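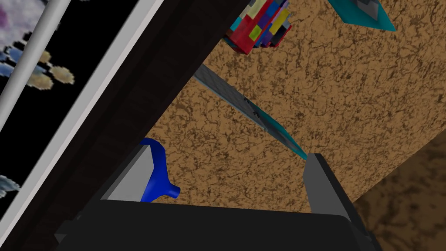 The gap between what a gripper can hold and what a gripper can be told to do has been the subject of most of my evenings since February. I run a small simulation at home, on an ordinary desktop, and the task is the dullest one I could think of: clearing a worktop. A worktop is hard for reasons that have little to do with strength. Take the long blade-like thing with the teal edge, lying diagonally over the brown surface. A parallel jaw can close on it only if the fingers come down on either side of its narrow dimension, with the wrist turned to suit, and the thing is thin enough that a few millimetres of height error puts both fingertips into the worktop. The multicoloured block further back is a far kinder shape. The blue curved piece next to the left finger has a flared top and a narrow neck, and where you take hold of it matters a good deal.

I have been asked twice now whether machines can do chores yet. My answer is that it depends on who is counting, and what they count as a chore.

Milan Van Loon and I argued this at length over email. His position is that tidying is solved, in that every component of it has been solved somewhere: segmentation, grasp planning, motion planning, placing. Mine is that a chain of solved steps is still a chain. If each of five steps works 95 per cent of the time, you get a clean run a little over three times in four, and a worktop has more than one object on it. Milan says this is arithmetic for pessimists. He has a point, since most steps can be retried. Retrying needs the machine to notice that it failed, though, and noticing is the step that usually gets left out.

My figures, for what they are worth. I ran 1429 pick attempts with the current controller, which I call Jasterar for want of anything better. Of the first 1000, the largest group of failures was thin flat items, by a wide margin. The fingers closed, the force reading rose, and the controller concluded it was holding something. It was holding nothing, or it was pressing on itself. I added a check on finger width after closing, which took 33 lines of code, and the remaining 429 attempts went noticeably better on that class. On curved objects the check made no difference at all. Those slip after lifting, when the width has already been read and approved.

The obvious fix is to read the width again during the lift. I have done that. It now aborts on a few grasps that would have been fine, because the fingers settle slightly under load. The threshold is at 2 mm for the moment and I don't much like it.

Elfriede Brunner works in a packing hall and sees the shop-floor version of the problem. Her view is that the factory gets away with it by tidying up before the robot arrives. Parts come in trays, facing the same way, under the same lights. Anything odd goes into a reject bin and a person deals with it. In a kitchen the odd items are the whole job. She also pointed out that her cell is fenced, so it can move quickly, and that a machine working at a safe speed next to a small child would take most of the morning over the breakfast things.

Some notes on simulation, as Tumaini Swai asked in the comments last time.

Contact is the weak point. Thin objects on flat surfaces produce jitter unless the time step is small, and a small time step makes everything slow. I halved mine and the runs went from overnight to overnight and most of the next day.

Textures matter more than I expected. The mottled brown surface was chosen because it is unhelpful: tan and dark patches everywhere, with veins that an edge detector is only too pleased to find. On a plain white surface my detection numbers were very flattering. I no longer quote them.

Friction is a guess. I use one value for the finger pads and vary it between runs, and I would not trust any grasp that only works at the upper end.

So, chores. Putting blocks in a box: yes, slowly, with somebody in the next room. Laying a blade flat in a drawer: sometimes. Wiping the surface afterwards I haven't tried, and cloth is a separate misery that I intend to leave alone until the width check is sorted out.

Next job is a proper slip test during the lift, probably using fingertip velocity instead of width. Sekar Rahman has sent me a paper on it, which I have printed and not yet read.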